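How a Robot Practices in a Pretend Room

Harnix Learning Center – Pages for Young Readers

When you learn to ride a bicycle, you practice. You wobble, you try again, and after a while your body remembers what to do. Robots can practice too. At the Harnix Learning Center, a team led by Lama Obeidat studies how robots learn to pick things up, and much of that work takes place inside a computer.

A computer program that copies the real world is called a simulation. In a simulation, a robot arm has weight, a table is solid, and a block will fall if it is dropped. Our pretend room is named Gemgate. It has a robot with two arms, a table, and some small objects to work with.
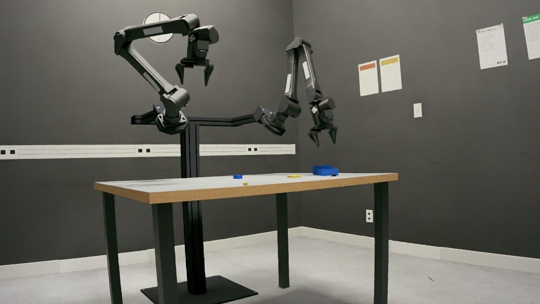

Practicing in Gemgate is useful because a mistake does no harm. If the pretend arm bumps the pretend table, no part has to be repaired. The computer puts everything back in its place and the robot begins again. Each turn is called a trial.

Our researchers wanted to answer one question: does a robot learn better when the objects start in different places? Dindo Lacson prepared 2 groups of trials. In the first group, every object started in the same spot each time. In the second group, the computer moved the objects to new spots before each trial. Both groups had 187 practice trials.

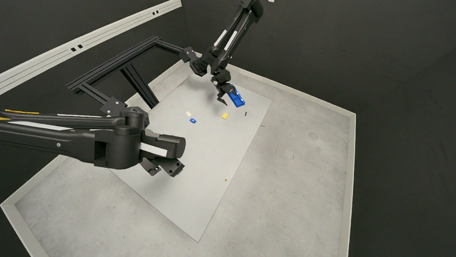 A robot hand is called a gripper, and it has fingers that open and close. Choosing where to put those fingers is harder than it sounds. A long blue block gives them plenty to reach for, and in this view one side of a gripper has met it. The tiny yellow piece with the dark center is a different matter. It lies far from the other objects, and a finger placed slightly to one side would miss it.

After practice came the test. Each robot program was given 60 new trials, with the objects in places it had not seen before. The program from the second group picked up the correct object more often. The program from the first group often reached for the old spot, even when there was nothing there – much as you might reach for a light switch in the wrong place after moving to a new house.

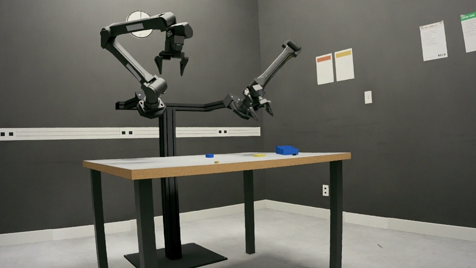
Scientists do not trust a result that happens only once. Oratile Potgieter ran the whole test 4 times, and the second group did better each time. The team will next find out whether the same is true for a real robot, whose joints can be a little stiff and whose table may not be perfectly level.

Words to Know

Simulation: a computer copy of something in the real world.
Gripper: the part of a robot that takes hold of objects.
Trial: one turn at a task.

Something to Try

Ask a grown-up to place a spoon on a table. Close your eyes and pick it up. Practice until it is easy. Then ask the grown-up to move the spoon, and try again with your eyes closed. Did your hand go to the old spot first?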